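Block and Bin Check, Halloditz Play Library - my notes from the April round

I do this walk-through twice a year for the play library on Baldale Street, and every time I tell myself I'll type it up the same evening. Well, it's the next morning and I have coffee, so close enough! Same order as the old sheet, with my comments after each line. OK means leave it alone, FIX means before we open again, WATCH means look again next month.

1. Block sets complete against the loan cards - OK
The big set has 676 pieces on its card and I got 676, which has never happened to me before. The medium set should be 409 and it's all there too (one was in the wrong tub, painted side down, and I went past it twice).

2. Edges and corners, no splinters or sharp chips - FIX
I run every block through my hand with a thin cotton glove on, and if the glove snags, the block goes in the repair box. More than 56 went in this time, mostly from the medium set. Most only need a minute with fine sandpaper. A couple have a real split along the grain and I'd just toss those - glue never holds on the short ends.

3. Paint and finish, no flaking - WATCH
The reds are holding up better than the greens this year, no idea why. Do the fingernail test on the corners first, that's where it starts. Anything that lifts comes out of circulation until it's been stripped and recoated with the Fisia toy lacquer. Please don't use the leftover wall paint from the hallway again. It looked lovely for a week and then it didn't.

4. Storage bins, rims and outside corners - OK
Checked all of them by feel, all the way around. The lid on the tall one from Shenoy still pinches if you close it in a hurry, so I put tape on it and wrote FINGERS in big letters.

5. Bin floors, clean and no grit - WATCH
Scuffs are fine with me, I'm not grading on looks. Stains I care about a little more, so anything dark gets a wipe with dish soap and warm water, then a dry cloth, then I look at the cloth. Grit is the one that ruins blocks, so tip the bin out completely before you wipe.

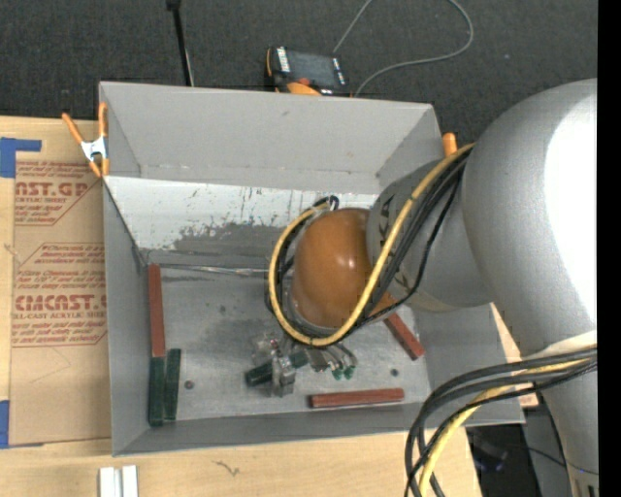 How full can a bin be before it fails the check?
Fill it to two thirds at the most, so the blocks stay well under the rim and a child can dig around without anything tipping out onto their feet. For the little ones' corner I go down to half.

6. Bins sit flat and don't slide - FIX
Push test with one hand at about toddler strength. Two of them skated right across the table like they were on ice! Rubber feet would sort it, or a square of shelf liner under each one. I have a roll at home and will bring it.

7. Tables, wobble and height - OK
I leaned on every corner with my full weight and nothing moved. The long one used to rock, but tightening the bolts last fall seems to have done it. Leave the folded cardboard where it is, it's doing more than you'd think.

8. Small parts kept away from the under-threes - OK
Tube tester on everything in the low tubs. All 104 pieces in the baby set are too big to fit, and the wheels on the pull-along train are still on tight. I yanked them pretty hard.

9. Floor around the block area - FIX
The mat has a curled corner by the radiator and I caught my own shoe on it, so that's a fail from me. Double-sided tape will do for now, but I'd like a new mat on the shopping list.

10. Labels readable - WATCH
Half of them have been peeled and chewed. I can still read them, but I already know what's in there. New ones need to go on the short side of the bin, up high, and please write the piece count on them this time.

Still to do: sand the repair box, shelf liner under the two sliders, tape the mat, order lacquer (the small can, we never finish the big one). I didn't get to the puppet trunk or the dress-up rail. Whoever takes those, the blank sheets are in the drawer under the kettle and the good pen is on a string.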